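April 20, 2024

Table stuff, second pass. Radu wanted a proper list of what we keep for the play table before the Ibarra room gets repainted, so this is me going shelf by shelf. Writing fast, will fix spelling later (won't).

Purple bowl and the pink plush first, they get asked for most.
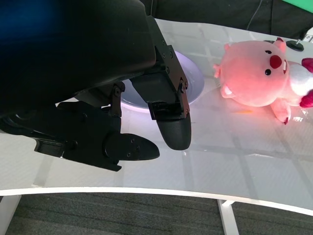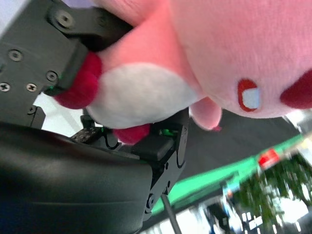 Bowls. Lavender one stays in the set. The old green one has a chip on the foot, moved to the kitchen box, do not bring it back. Marin says Stellness still sells the same size, order code ends in 962, check before ordering bc last time they sent the shallow kind and we were stuck with them.

Plush. Surface wash only, cool water, drop of dish soap, press in a towel, air dry on the rack overnight. NO dryer. The gray rabbit went through the dryer in the first batch and the fur on its back matted flat, never brushed out. Red parts on any toy: test with a white cloth before washing. If color comes off on the cloth, stop and leave it for me.

Lint. White table shows everything. Wipe down with the damp microfiber, then dry one. Paper towels leave bits, stop using paper towels. Sticky roller is in the Drukesel drawer, refills are behind it.

Box labels. Changed from marker to printed, the marker rubs off on the lids. Current split:
box 3 - soft toys, small
box 7 - bowls, cups, anything hard that rolls
kitchen box - chipped, stained, spare

Whoever put the wooden blocks in with the soft toys, please don't, they snag. Found a pulled thread on the bear's ear. Trimmed it, put a stich in with pink thread becuase that was all there was in the kit. Looks ok from the front.

Clikano bins came, lids are a bit tight. Run them under warm water and they go on easier. Each one takes up to 98 liters according to the sticker, way more than we need, so half the shelf is now air. Marin wants to swap for the small ones. Fine by me but he does the return form.

To do
- white thread, red thread, more needles
- ask Stellness re bowl depth, get it in writing
- Radu to say if the kitchen box goes to storage or out
- felt pads for table legs, the back left one squeaks on the floor
- move everything off the lower shelf before the painters, they need the whole wall

Shelf two not started. The puzzle tray is still out on loan and I can't close the list till it's back, Marin to chase.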